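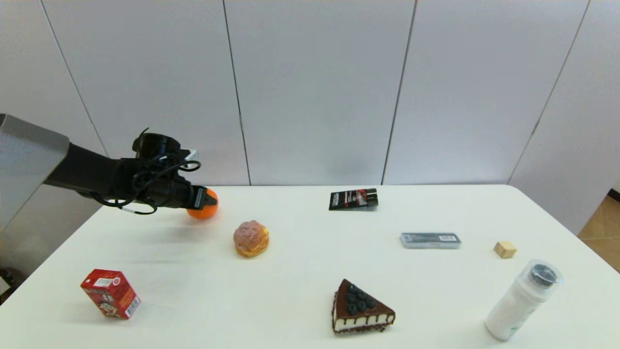 The long side of the white table, with the paneled wall behind it.

Room 1703, Brerstead: Table and Objects

This page is part of the Brerstead room pages. It covers the white table in 1703 and a few of the everyday things that are kept for it. Pages for the corridor, the storage room and the Trolten building entrance are listed separately in the menu.

The room

1703 is on the north side of the floor. It was one large office until the partition went up, and the other half is now 1704. The partition is pale gray-white, in tall smooth panels with thin dark seams between them. It does not reach the quality of a real wall for sound, and a phone call in 1704 can be followed from the table. The floor is light brown wood with a dark baseboard.

The table

The table is 71 inches long and came from Flarska with the rest of the furniture. The top is white. It shows pen marks and coffee rings sooner than the old gray ones did, but small things are easy to find on it. It gets wiped down on Friday and whenever something sticky has been on it. Plain water is enough most of the time. Please do not use the scouring pads from the kitchen, which left a dull patch on the table in 1704.

Things on the table are set out with space between them. This makes it simple to pick one up without knocking over the next.

Bottles

Upright bottles are the most likely to fall. The ones with a narrow middle are easier to hold than the straight ones. The white 立白 bottle has that kind of shape, wider again toward the base, with a clear cap over a black brush or applicator head. The brand is in red at the top of the label and there is a small shoe in a green outline further down.

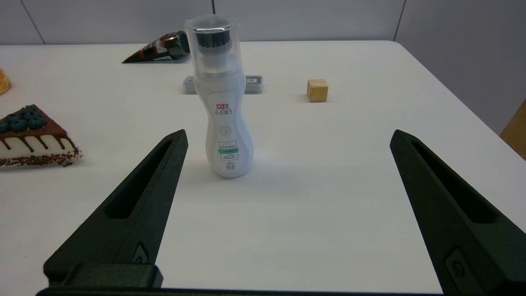 Caps go back on before anything is put away. Bottles are stored standing up on the lower shelf of the cupboard, tall ones at the back. If a label is starting to peel, leave it on and tell the front desk, as the inventory is done by label.

Fruit

Fruit is bought at Barrios, the grocery across the street. It is replaced when it goes soft, which for mandarins can be a week or a little more. Apples last much longer. Mandarins are never as even as they look in the store. They can be flattened at the sides, with a raised knob at the stem and a paler, blotchy patch somewhere on the peel. None of that matters for our purposes, and the odd ones are easier to tell apart.
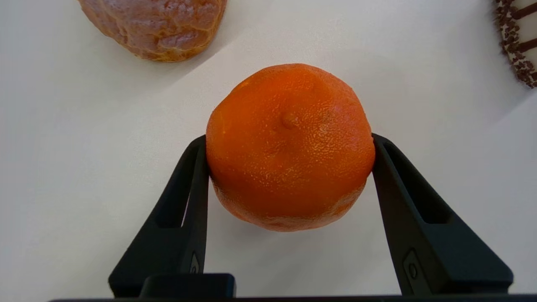 Cut fruit is not kept in the room. Peel goes in the kitchen bin, which is emptied every evening; the bin in 1703 is for paper only.

The cupboard

There are 65 items on the current cupboard list, on 2 shelves. The list is taped inside the left door and was last redone in December. Items are grouped by kind: bottles and tubes, boxes, cups and bowls, soft things. Anything that is not on the list should be left on top of the cupboard with a note saying which room it came from.

More pages: Corridor / Storage room / Trolten entrance / Kitchen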